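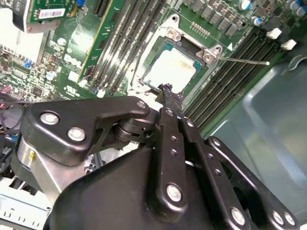
Dell desktop, cooler off, old paste still on the processor

Replacing dried thermal paste on an older Dell, is it worth it?
Asked by Ratree Panyasiri, Tue 10 October

I keep the accounts for a small upholstery shop in Larnorley and we still run everything on a Dell desktop. Since July the fan has been getting louder, and it now goes to full speed when I open the big stock spreadsheet (1,244 rows, nothing crazy). A temperature program shows 43 degrees with only the desktop open, then it climbs fast. I blew the dust out and it made no difference. Do I need new paste, a new fan, or a new computer? I have never taken a cooler off before.

Kamol Srithong
Try the paste first. It is the cheapest of the three. Run the computer for a few minutes so the paste softens, shut down, unplug it, then loosen the cooler screws a little at a time in a cross pattern. Twist the cooler gently before you lift. If you pull straight up on some boards the processor can come with it.
Clean both surfaces with isopropyl alcohol and a coffee filter. Paper towels leave lint. Put a blob the size of a small pea in the middle and let the cooler spread it.
You do not have to take the processor out to do this. If you do take it out, lift the lever all the way first, hold the chip by its edges, and match the notches or the corner triangle when it goes back. Don't touch the contacts.

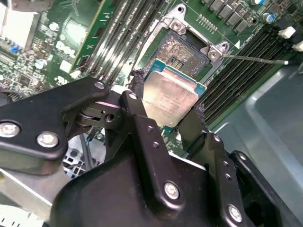 Rattana Chareonsuk says to check the fan plug before buying anything - hers was only halfway on and the fan ran flat out for weeks.

Alcides Frota
just get a new one, those old dells arent worth the time

Oratile Joubert
I disagree with Alcides. I did mine at home in Avimside and it dropped 27 degrees under load. Took me 2 tries because I used too little paste the first time. Back up your accounts before you open the case, and take a phone picture of the cables.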